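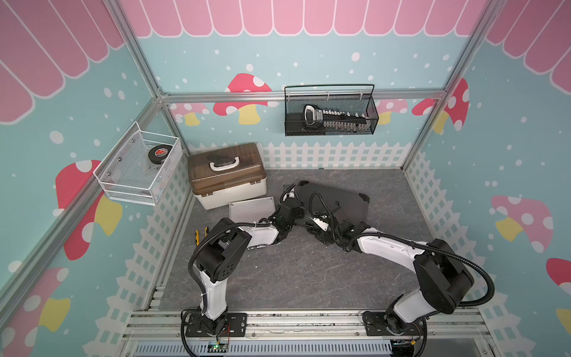 Do I need to know how to program before I can teach a robot anything? Several people at the Cleswood open evening put it that way, and one of them added that she had never got on with computers at all.

No. You move a pair of hand controls and the robot arms copy you. The software, Zureo, records the arm positions and the camera views together. One recorded run is called a demonstration.

How many demonstrations does a task need?

It depends on the task. We ask for 30 good ones before the first training run. For a lid or a latch, plan on more. The Fladska set, our largest so far, has 1125.

Should I guide the arms by hand or use remote control?

Use remote control for anything with two arms. Hand guiding is fine for a single slow movement, but your own hands get into the camera views, and those runs have to be thrown out.

What do the wrist cameras add?

They give a close view of whatever the gripper is pointed at. The fixed camera can lose sight of a rim or a hinge once an arm moves in front of it. 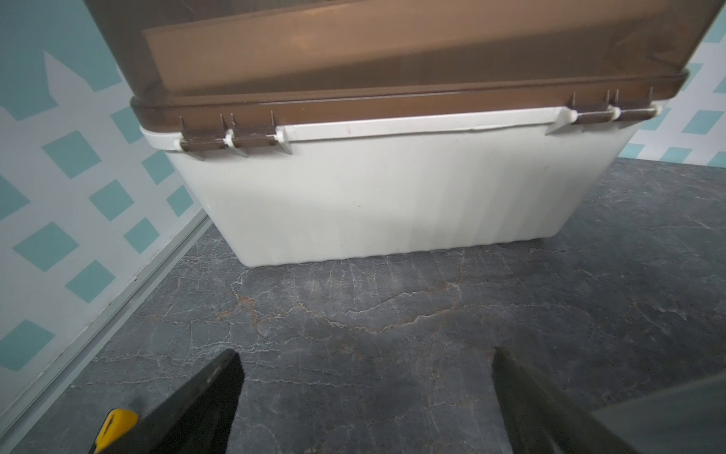 Check the wrist view before you close the gripper. If you can't tell from it where the fingers are going to land, back off a little and come in again at a different angle.

I made a mistake halfway through. Should I stop?

Keep going if you can recover within a few seconds. Recoveries are useful. If you drop something out of reach, press Discard and reset the table.

How long is a session?

20 minutes, then a break. New operators get slower and rougher after that.

When can I book?

The booking page opens every Thursday at 16:00 for the following week.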